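**Estrich im Gruppenraum: Feuchtemessung, Beschichtung, Pflege**

Mit dem Rundbrief vom Juni kamen mehrere Anfragen zu unbeschichteten Böden in Kindergärten und Spielgruppen. Es geht meist um Gebäude, in denen ein alter Belag entfernt wurde und der darunterliegende Zementestrich oder Beton vorläufig offen liegt. Die folgenden Hinweise beziehen sich auf mineralische Untergründe im Innenbereich, nicht auf Calciumsulfatestriche; diese behandeln wir in einer späteren Ausgabe.

**Bestandsaufnahme**

Vor jeder Entscheidung über einen Aufbau ist zu klären, was vom Altbelag übrig ist. Kleberreste sind vor dem Schleifen auf Schadstoffe zu prüfen, bei schwarzen, bituminös riechenden Klebern immer durch ein Labor. Im Haus Grollard war das unterblieben; die Arbeiten standen dort 3 Wochen still, bis der Befund vorlag.

Anschließend folgt die Gitterritzprüfung. Lässt sich die Oberfläche mit dem Ritzgerät leicht ausbrechen, ist die Randzone nicht tragfähig und muss mechanisch abgetragen werden. Grundierungen verfestigen nur, soweit sie eindringen. Auf dichten, geglätteten Flächen bleiben sie als Film stehen und lösen sich später zusammen mit der Beschichtung. Ein Wassertropfentest gibt einen ersten Anhalt: Perlt das Wasser ab, liegt meist noch Wachs oder eine alte Imprägnierung vor.

**Restfeuchte**

Elektronische Messgeräte taugen zur Eingrenzung der feuchtesten Stelle. Für die Freigabe zählt die CM-Messung, mit Probenahme über den gesamten Querschnitt und schriftlichem Protokoll. Bei Räumen ohne Keller ist zusätzlich zu fragen, ob unter der Bodenplatte eine Abdichtung liegt. Fehlt sie oder ist sie nicht nachweisbar, scheiden dampfdichte Beschichtungen in der Regel aus. Blasenbildung zeigt sich häufig erst in der zweiten Heizperiode, wenn die Gewährleistungsfrage bereits unangenehm wird.

Im Haus Vander (171 Quadratmeter, davon fast 85 ohne nachweisbare Abdichtung) fiel die Wahl deshalb auf eine diffusionsoffene Silikatimprägnierung in den erdberührten Räumen und auf Linoleum im übrigen Teil. Der Übergang wurde mit einem flachen Profil ausgeführt. Die Imprägnierung verändert Farbe und Struktur des Bodens kaum. Flecken, Schleifspuren und verfüllte Risse bleiben sichtbar, was vorab mit der Leitung zu besprechen ist.

**Risse und Fugen**

Haarrisse ohne Höhenversatz müssen in der Regel nicht verharzt werden, sofern der Boden offen bleibt. Unter Beschichtungen sind sie kraftschlüssig zu schließen. Bewegungsfugen dagegen werden übernommen und elastisch gefüllt. Wer sie überspachtelt, findet sie nach kurzer Zeit als unregelmäßigen Riss an derselben Stelle wieder. Randfugen bitte nicht mit Spachtelmasse zusetzen – die Schallbrücke zum Nachbarraum ist danach nur mit Aufwand zu beseitigen.

**Nutzung und Pflege**

Ein offener Zementboden sandet auch nach der Imprägnierung leicht, solange er noch nicht einige Male nass gereinigt wurde. Saure Reiniger und Entkalker sind ausgeschlossen. Geeignet sind neutrale bis schwach alkalische Mittel; Pintér führt im Merkblatt zum Produkt Zistent die zulässige Verdünnung auf. Für Bereiche, in denen Kinder länger am Boden spielen, ist die Oberflächentemperatur das größere Thema. Eine Spielmatte hilft, sollte aber abends aufgenommen werden, damit sich darunter keine Feuchte staut. Bauteppiche mit Schaumrücken haben auf frischen Imprägnierungen Abdrücke hinterlassen, die sich nicht mehr entfernen ließen.

Messprotokolle und Merkblätter gehören in die Hausakte, auch bei kleinen Flächen.
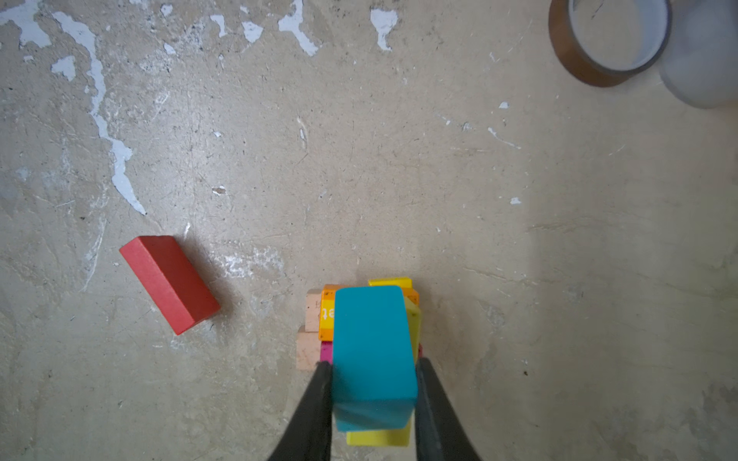 Selamawit Birhane merkt zum Abschnitt Restfeuchte an, bei ihr habe die CM-Messung 2 Stellen ausgewiesen, die das elektronische Gerät als trocken angezeigt hatte. Sie bittet darum, in der nächsten Ausgabe zu klären, wer die Messpunkte festlegt, wenn Planer und Bodenleger sich darüber nicht einig sind.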